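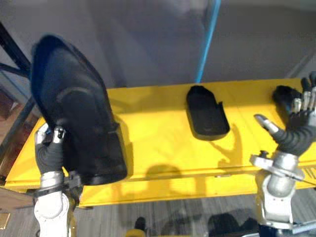
A black shoe at the yellow table, Footwear Room, Zondthorpe Center.

Footwear Room Reopens at the Zondthorpe Center

19 April 2022

The Zondthorpe Center is pleased to inform members and partner organizations that the Footwear Room on the lower level has reopened following its move from the former Clendano building. The room now occupies the space between the textile store and the loading corridor. Its entrance is on the corridor side, and the old door through the textile store will remain locked.

The Footwear Room receives work shoes and everyday shoes from member organizations, checks them, arranges for minor repairs, and returns them to the lending stock. During the last full quarter in the Clendano building, 169 pairs passed through the service. Of these, 109 went back into the lending stock and the remainder were passed to Leemans for resoling or withdrawn.

The move gave the Center an opportunity to review how the room is laid out and how shoes are handled between arrival and shelving. Colton McKinnon, who coordinates the service, prepared the new arrangements with assistance from Jurkoven, the firm that fitted out the room. Members who used the previous location will notice that most of the old shelving has not been carried over. It had been repaired many times, and the lower shelves were too deep for anyone to see what was at the back.

The tables

Inspection now takes place at yellow tables. The color was chosen after a trial in the Clendano building, where dark shoes and dark parts were regularly overlooked on gray worktops at the end of the day. Black footwear makes up the greater part of what the Center receives, and the contrast has proved helpful to staff checking heels, collars, and sole edges. Bright overhead light does produce some glare on the surface. Anyone who finds this tiring may ask for a different place at the table.

Tables are to be cleared and wiped at the close of each session. Food and drink are not permitted at them. Shoes brought in with mud or grit on the soles must be brushed at the entrance before they are set down.

Racks and small metal items

Small items caused more difficulty in the former location than the shoes themselves. They were kept in mixed boxes, and a good deal of time was spent sorting through them. The room now uses yellow plastic racks with upright dividers, and small metal items are stood in the compartments. Items of one type should be kept together, and a compartment that has been emptied should be left empty until it is restocked by the service. Members are asked not to move the racks from one table to another. Requests for additional items may be left in the tray by the entrance and will be answered within 5 working days.

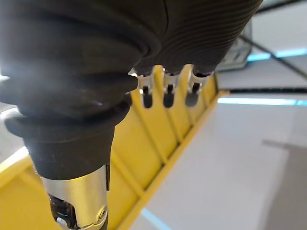
Holders

Matte black holders have also been brought into use. They are low, with a rounded back and a squared front lip, and they narrow partway along. They are set out in a row toward the back of the table, spaced evenly, with the flat end to the front and the forward part of the surface left clear.

It had been customary in the Clendano building to stack holders at the end of a session. This practice is discontinued. Stacked holders marked one another along the rims, and the time saved in clearing was lost again the next morning when they had to be separated and laid out. Holders should now stay in their row, and wiping should be carried out around them.

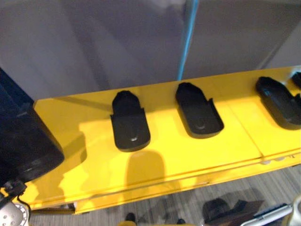

A holder that has shifted during the day should be returned to its place in the row before the session closes. Any holder that is cracked or bent should be handed to Mr. McKinnon and should not be put back on the table. Replacements are kept in the textile store and are available on request.

Bringing in shoes

Member organizations may bring in shoes during normal opening hours. The following arrangements apply to all deliveries.

Shoes must arrive in pairs, tied or clipped together. Single shoes will be accepted only where the other has already been registered with the service.

Loose insoles should be left inside the shoes. Where an insole has been removed for cleaning, it should be labeled with the same number as the pair.

Deliveries of more than 6 pairs should be announced in advance so that table space can be set aside.

Safety footwear must be accompanied by its issue card. The Center does not recertify safety footwear, and pairs arriving without a card will be returned to the sender.

Pairs that require new soles will continue to be sent to Leemans. The collection arrangement is unchanged by the move, as are the charges. Members who prefer to have resoling done elsewhere should state this on the delivery slip, and the shoes will be held at the Center for collection.

Remaining work

Some work in the room is still to be completed. The floor along the corridor wall will be resealed, and the temporary labels on the shelving will be replaced with printed ones. Jurkoven will return in September to check the fittings and to make any adjustments that have been requested by then. The service will remain open during that visit, although one table may be out of use for part of the time.

Comments on the new layout are welcome and should be addressed in writing to Mr. McKinnon at the Footwear Room. Delivery slips bearing the old Clendano address may be used until the present supply is exhausted.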